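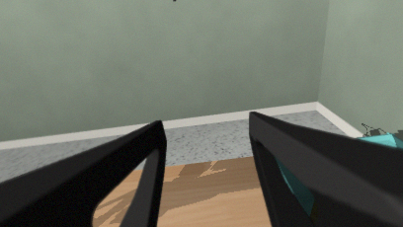
## 4. Visual approach to Runway 32 at Rirmont

### 4.1 Procedure and terrain

The approach to Runway 32 at Rirmont cannot be flown straight in, as the Hervieu ridge lies across the extended centerline. The crew follows an offset localizer on a track of 4 degrees from the runway direction, and then makes a turn by visual reference to reach the centerline. The turn starts over the Broddale reservoir. In good weather the pilot can see the dam, the road below it and the first row of approach lights at the same time. In haze the dam is often the only one of these that can be seen before the turn must begin.

Pilots who know the airport told us in interviews that the bank angle is not the difficult part. The difficulty is to hold the correct descent while the eyes are outside. During the turn the runway moves across the side window and the front window, and its shape changes quickly. The usual picture of a runway that stays in one place in the windshield is not available until the wings are level, and by then little height remains for correction.

### 4.2 Data

We used 148 approaches flown in the Anari fixed-base trainer by crews who had no earlier experience of Rirmont. Each crew first received the standard briefing, in which the offset, the start of the turn and the missed approach are explained from the chart. The weather in the trainer was the same for all approaches, with light haze and a crosswind from the left. Approaches stopped by the instructor for a technical reason were removed before the analysis and are not part of this number.

For each approach we recorded the height at the start of the turn, the height when the wings were level, and the lateral distance from the centerline at that moment. The vertical path was called unstable if the crew changed the rate of descent sharply more than one time after passing the dam. Two instructors judged this from the recorded traces, without knowing which version of the visual database had been used. Where they did not agree, they looked at the trace together and decided on one label.

### 4.3 Texture of the ground near the runway

Two versions of the visual database were compared. In the first, the fields between the reservoir and the threshold were drawn with even color and sharp borders. In the second, the same fields had a fine irregular texture. The terrain height, the lights and the position of all buildings were equal in both.

The reason for this comparison is well known from work on visual cues. A surface with many small marks lets the observer judge distance from the size and spacing of the marks, and when the observer moves, the marks also show the direction of motion. An even surface gives this information only at its borders. The difference exists at any scale. For a pilot in a low turn the effect should be stronger, as the ground passes quickly and there is little time to search for borders.

Crews with the textured version began their descent corrections earlier in the turn. Their lateral error on reaching the centerline was not clearly different from that of the other crews. We think that lateral position was mostly taken from the approach lights, which were the same for everybody, and that texture helped mainly in the vertical plane. The interviews agree with this in part. Several pilots said that they "flew the lights" in the last part of the turn, but only a few remembered looking at the fields at all.

### 4.4 Limits of the comparison

The trainer has no motion system, so the crews did not feel the roll into the turn. It is possible that with motion they would have used the outside view in a different way. The display also ends before the full side view of a real cockpit, and on the left side the dam leaves the display earlier than it leaves the real window.

A second limit is the texture itself. We tested only one density, which was chosen to look natural from 324 feet above the ground. At greater heights it becomes too fine for the display and the fields look almost even again. For this reason the results should not be applied to the first part of the approach, before the dam. Night approaches were not studied.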